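Handbook > Kitchen > Worktop and baskets > Section 8

Search the handbook Go Clear

8. Setting up the Fawzy see-through basket

A good veg basket on the worktop changes how you cook. You see what you've got, you use it up, and the bag of forgotten spuds at the back of the cupboard becomes a thing of the past! This section covers the Fawzy basket on its own. If you bought it with the Hestus wall shelf (part 312), fit the shelf first and come back.

Before you start

1. Peel off the paper label and wash the basket by hand in warm, soapy water. Work a soft brush along the ribs, going with the lines.
2. Rinse and stand it upside down on a tea towel until dry.
3. Wipe down the spot where it will live. Keep it 50 cm or more from the hob.

CAUTION: Do not use scouring pads or put the basket in the dishwasher. The shine goes and you won't get it back.

Placing the basket

4. Lay your worktop cover flat and smooth out any creases.
5. Set the basket down gently and press lightly on both ends. If it rocks, check for crumbs underneath.
6. Turn it until you can reach in easily with your usual hand. There's no right way round, so have a play.

NOTE: A patterned cover is lovely with this basket. Checks, stripes and grids all peep through the sides.

Filling it

7. Brush off loose soil. Leave washing until you cook.
8. Put the biggest roots in first, lying down, and add small ones afterwards.
9. Stop below the rim. Anything piled higher will roll off when you reach for the one at the bottom (it always is the one at the bottom).

CAUTION: Potatoes turn green in light. Keep your main supply somewhere dark and cool, and put out only what you'll eat in the next day or two.
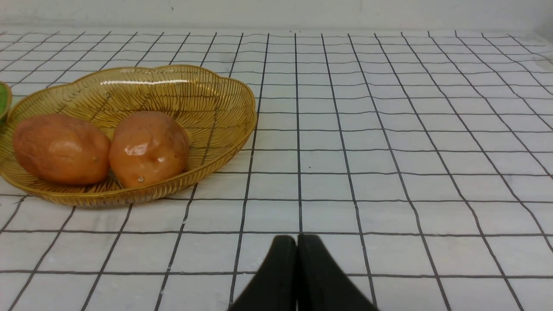

Small amounts suit a wide, shallow basket best, and a midweek supper is a great way to try yours out. Choose what you need in the morning and it's waiting for you at teatime. Two potato-shaped items laid side by side still leave the right-hand part of the basket free, which is a handy spot for an onion you mean to use the same night. When you take the last one out, wipe between the ribs with a damp cloth and let the air get to them before you refill.

Comments (3)

muvexfan: Had mine since February and I love it. An old toothbrush is perfect for the ribs.

tatties_r_us: Does the Orau liner fit? I don't want to cut it down.

greenkettle: @tatties_r_us it fitted mine with a bit of a fold at one end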